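Grokell infant feeding pump, bench and home review

The Grokell is a small enteral feeding pump made for infants and toddlers who take some or all of their feeds through a tube. We used one at home in Hatville for 65 days, on a child with a gastrostomy button placed after surgery in January. The older pump, a Guststead, stayed in service as the backup, so most of the comparisons below are with that unit.

This is a review of the hardware. Rates, volumes and feed types come from the care team, and nothing on this page should be used to change them.

Delivery accuracy

I ran water through a new feeding set into a graduated cylinder before the pump went near the child. With the rate set for a total dose of 123 ml, the Grokell delivered slightly under on the first run and on target on the next two. The Guststead ran over on all 3 runs. Thickened formula slows both pumps. The Grokell flags this with a low flow warning and keeps going, while the Guststead stops and waits for a button press.

Bag height made no difference that I could measure. Blended feeds are outside what the manual allows and were not tested.

Alarms

There are two alarm levels. The lower one is a soft double tone for end of feed and low battery. The upper one is for occlusion, air in line and door open, and it can be heard through a closed bedroom door. The volume can be turned down for the lower level only. I think that is the right choice, although it means a kinked tube at night wakes everybody.

False air alarms were the main complaint. Most came in the first week and stopped once the set was primed with the drip chamber held upside down, as the manual says on a page that is easy to miss.

Battery and charging

The battery covered an overnight feed without the charger in every week of the test. The printed life is 3000 hours of pumping before replacement is advised. I have no way to check that figure. The charging port has a rubber cover that works loose, and formula gets under it.

Cleaning

The pump head wipes down with a damp cloth and mild soap. The door hinge traps dried formula and needs a cotton swab. Sets are single use, with a clip-on cassette that only goes in one way.

Carrying it

The backpack is sold separately by Balogun and fits both pumps. The straps are short. An ice pack sleeve is included, and the bag pouch closes with a zipper – a better arrangement than the hook tape on the older model.

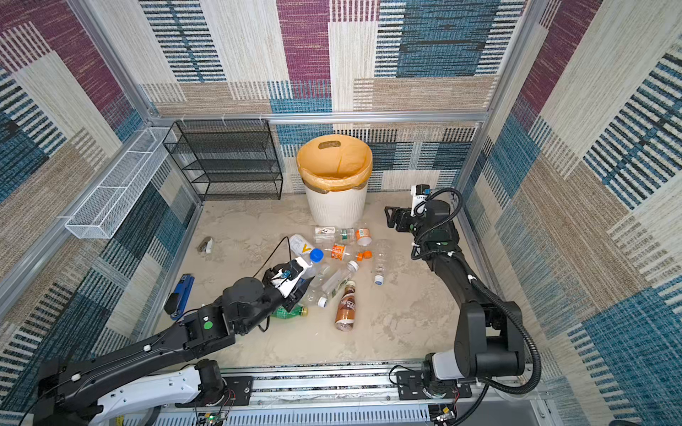
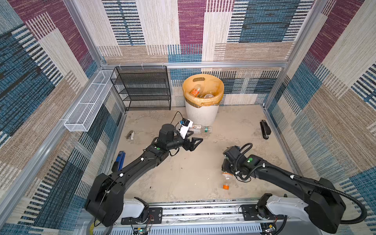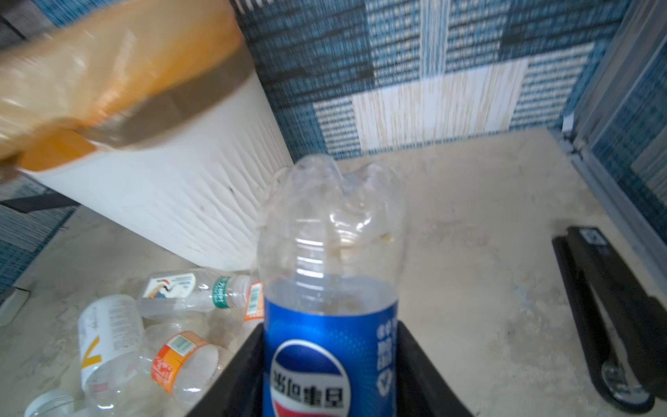

Verdict

The Grokell is quieter and more accurate than the Guststead, and easier to load with one hand. It costs more to run, as the sets are only sold by the case. Families who already have a working Guststead and feed only in the daytime have little reason to switch. For overnight feeds I would pick the Grokell.

Last updated 19th August, after the replacement port cover arrived. It fits no better than the first one.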